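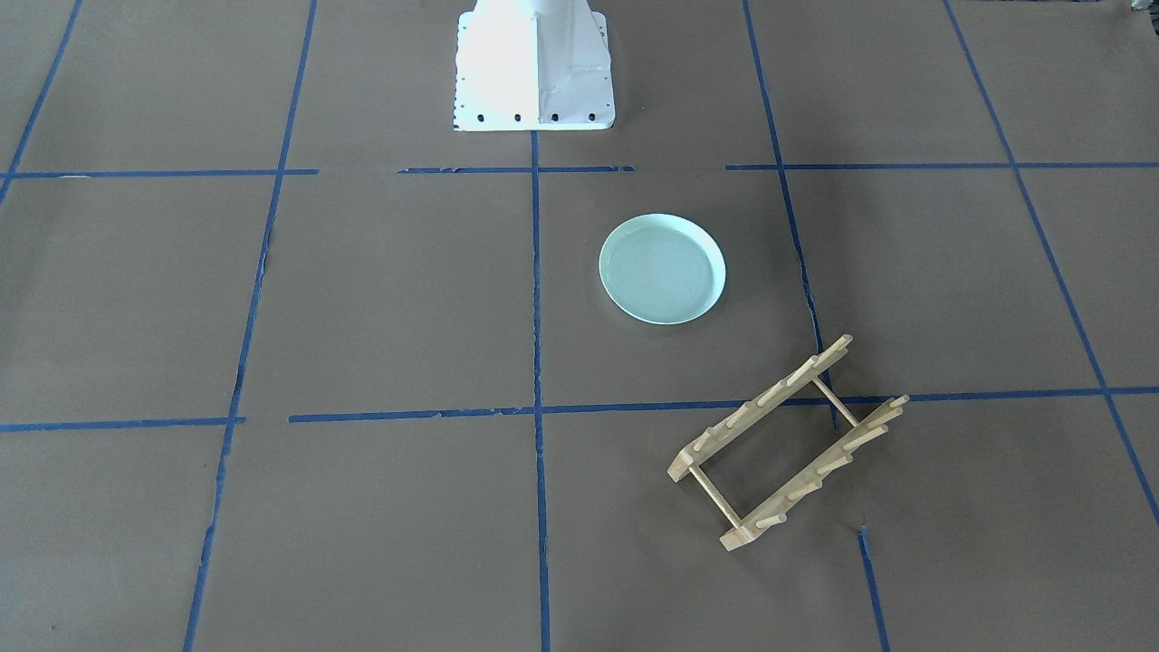
Manual de forja para principiantes: qual edição comprar?

Fórum > Metal e forja > Livros e aprendizagem

Kauko Laitinen
2019-02-12
Boa tarde a todos. Sou finlandês, vivo em Portugal há 3 anos e peço desculpa pelos erros que vou fazer. Quero comprar um livro para aprender a forja de maneira organizada. Até agora aprendi só com vídeos e fiz ganchos, uma aldraba torta e um atiçador que a minha mulher não deixa entrar em casa.
Encontrei dois candidatos. O primeiro é o manual de Lehtinen, na tradução portuguesa da Tindport, com 280 páginas. O segundo é o caderno de exercícios da Brorkari, muito mais fino, com 67 páginas, quase tudo desenhos. O preço é quase igual, o que me parece estranho. Qual dos dois serve melhor para uma pessoa que já sabe acender a forja, mas que ainda não consegue fazer uma soldadura por caldeamento?

bigorna_torta
O Lehtinen, sem pensar duas vezes. O capítulo do caldeamento vale o dinheiro todo. Explica a cor do fogo, a preparação das pontas, quando pôr o bórax, tudo. Aprendi com ele e ainda o tenho na oficina, cheio de dedadas pretas.

MartaFerros
Discordo do bigorna_torta. A tradução da Tindport tem problemas sérios. Na parte do tratamento térmico trocaram "revenido" por "recozido" em mais do que um sítio, e um principiante que siga aquilo à letra vai ficar com um cinzel mole e não vai perceber porquê. Se o Kauko lê finlandês, que compre o original!

bigorna_torta
Isso foi na primeira tiragem. A minha está certa.

MartaFerros
A minha é da segunda e tem o erro no quadro das cores. Fui agora confirmar.

Kauko Laitinen
Obrigado aos dois. Leio finlandês, naturalmente, mas quero aprender as palavras portuguesas do ofício. Quando vou à loja e não sei dizer "talhadeira" ou "craveira", fico a fazer gestos com as mãos e o senhor traz-me sempre outra coisa. Por esta razão prefiro um livro em português, mesmo com algum erro, se eu souber onde o erro está.
Marta, seria possível escrever aqui quais são as páginas?

MartaFerros
Logo à noite vejo com calma e ponho aqui a lista. O pior é mesmo o quadro das cores do revenido. O amarelo-palha e o azul estão com as temperaturas ao contrário.

zeca_do_malho
Eu vou defender o caderno da Brorkari, que ninguém defendeu ainda. Tem pouco texto, é verdade, mas os desenhos estão à escala e pode-se pôr a peça quente ao lado (ao lado, não em cima, que eu já queimei uma folha) e comparar a curva. Para volutas não conheço melhor. O Lehtinen só tem duas volutas e uma delas é feia.

bigorna_torta
Feia é opinião. Mas para caldeamento o caderno não diz nada.

zeca_do_malho
Diz meia página.

bigorna_torta
Meia página é nada.

Kauko Laitinen
Então, se compreendo bem, os dois livros não tratam o mesmo assunto com a mesma profundidade. O meu primeiro projeto a sério vai ser uma grade pequena para a janela da cozinha, com quatro volutas e as uniões por abraçadeira. Não preciso de caldeamento para isto, ou preciso?

zeca_do_malho
Para abraçadeiras não precisas. Corta as quatro barras do mesmo comprimento, faz primeiro um gabarito para a voluta e não confies no olho. O caderno tem o gabarito desenhado no exercício 3.

MartaFerros
Nisto concordo com o Zeca. Para a grade, o caderno. Mas mais tarde vais querer um livro que explique os aços, e aí voltamos à mesma conversa.

ana.limalha
Alguém experimentou o livro da Neruvix, o grande? São 541 páginas e está em promoção, mas só vi o índice. Parece mais história da serralharia artística do que prática.

MartaFerros
Tenho. É bonito para ver portões antigos. Exercícios, praticamente nenhuns. Não o recomendava para aprender.

bigorna_torta
Nunca o abri, mas com esse peso dá para segurar a porta da oficina.

Kauko Laitinen
Decidi encomendar o caderno da Brorkari agora e deixar o Lehtinen para agosto, quando tenho férias e posso estudar com atenção. Se até lá sair uma tiragem corrigida, tanto melhor. Marta, continuo interessado na lista das páginas, se não for muito incómodo.
Uma pergunta ainda, ao Zeca: o gabarito faz-se em barra chata ou em varão quadrado? No vídeo que vi usavam barra chata, mas a ponta do centro parecia mais grossa.

zeca_do_malho
Barra chata, de cutelo. O centro levanta-se um bocadinho para prender a ponta da peça. Deixa arrefecer o gabarito entre voltas e usa sempre o mesmo lado.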